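Laundry tips picked up at the Clullow open day

Posted in Household, March

Clullow opened its workshop to the public for an afternoon and I went along with a notebook, mostly for the laundry room. Entry was £2, tea included. The robots were on from 11 until 4 and you could stand behind the tape for as long as you liked.

I had hoped to see folding. What they were showing was the dull end of the job, which is getting dark clothes in and out of a basket next to the washing machine. The people from Flelari, who run the demonstrations, answered questions between goes, and most of what they said applies just as well if you do your washing by hand.

One dark thing at a time, and a pale woven basket:

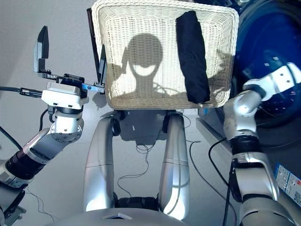
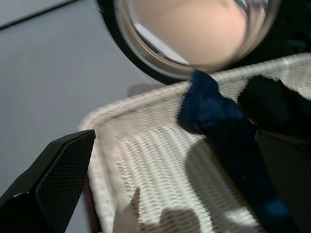
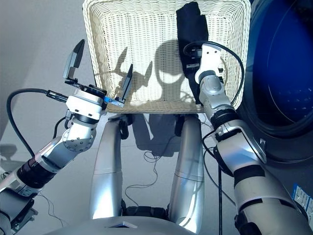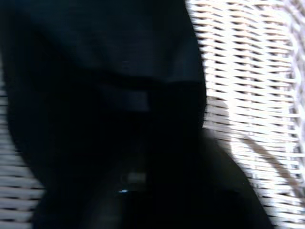
Tips I wrote down, with a few of my own added.

Use a basket that contrasts with the load. Flelari prefer a pale one for dark washing. I have tried this at home and I leave fewer black socks behind. For whites, an old blue plastic tub does the same job.

Run your hand round the rim before you buy wicker. Any sharp end will pull a thread in knitwear sooner or later. If you already own one with a rough patch, rub it down with fine sandpaper and wipe off the dust before using it.

Clean a woven basket twice a year. Vacuum it with the brush head, then go over it with a cloth wrung out in warm water and a drop of washing-up liquid. Dry it outdoors in the shade. Don't put damp towels in it overnight.

Lift heavy items from the middle. Picking up jeans by one leg drags everything else out with them. Gather the waistband and seat in one hand and the rest follows.

Empty pockets at the basket, before anything goes near the drum. Do up zips and turn dark clothes inside out at the same time.

Don't stuff the machine. You should be able to get your hand in flat above the load.

Leave the door ajar after the last wash of the day, and wipe the rubber seal while you are down there.

There was a talk at the end by someone from Koller on how long the practice takes. Their counter for the basket job stood at 3,583 tries, 65 of them done that morning. I did not follow all of it, but I did feel better about my ironing.

The Flalel stall by the exit had mesh bags for delicates, and I bought a set. They wash well at 30 and the zips have a little cover that stops them catching. Wash them once on their own first, as mine shed some dye.

Next month: getting limescale off a kettle and a shower head.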